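Have you ever wondered where your trash goes after you drop it in the bin? Most of us let go, hear a little thump, and run off to play. But every single thing we throw out keeps on going, and some of it has quite a long trip ahead!

Let's start with a milk carton. It looks like plain paper, doesn't it? If you could peel one apart very, very slowly, you'd find a thin skin of plastic hiding on the paper. That skin keeps the milk from soaking through — and it also makes the carton tricky to recycle, so it goes to a special mill where big tubs of water stir it around until the paper bits float free.
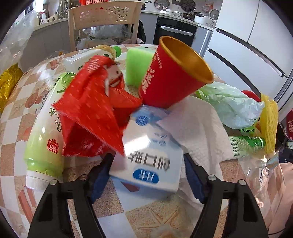

*A milk carton on its side, with a pale green bottle nearby.*

Plastic bottles go another way. They get sorted, washed, and chopped into flakes as small as cornflakes (please don't eat them). The flakes are melted and turned into new things, like fleece jackets, flower pots, or even more bottles.

In the town of Uldale, Zodwa Pretorius drives the recycling truck, and she starts her route before most children are out of bed. She makes 80 stops every morning! Her least favorite thing to find is a plastic bag, because bags wrap themselves around the wheels of the sorting machine like spaghetti around a fork, and then everything has to stop while somebody cuts them out. 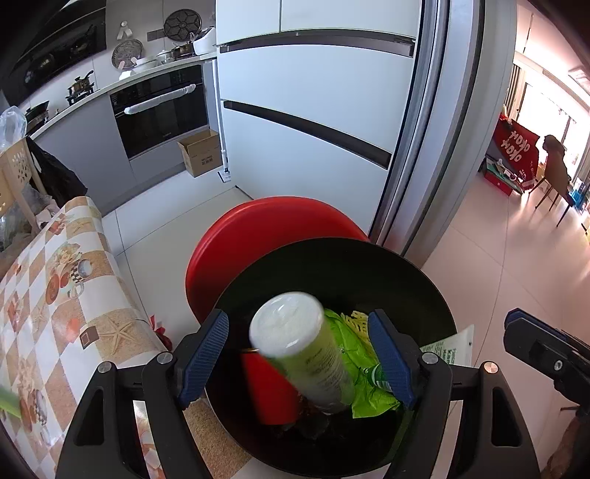 *Lots of different things can end up in one bin.*

What about the things that can't be recycled? They usually go to a landfill, a huge hole with a strong lining, or to a plant where they are burned to make electricity. Food scraps are luckier. In a compost heap, worms and tiny living things munch them into dark, crumbly soil.

**Try it at home:** Ask a grown-up which things your town recycles, because every town has its own rules. Then draw a little sign for each bin and tape it on the front.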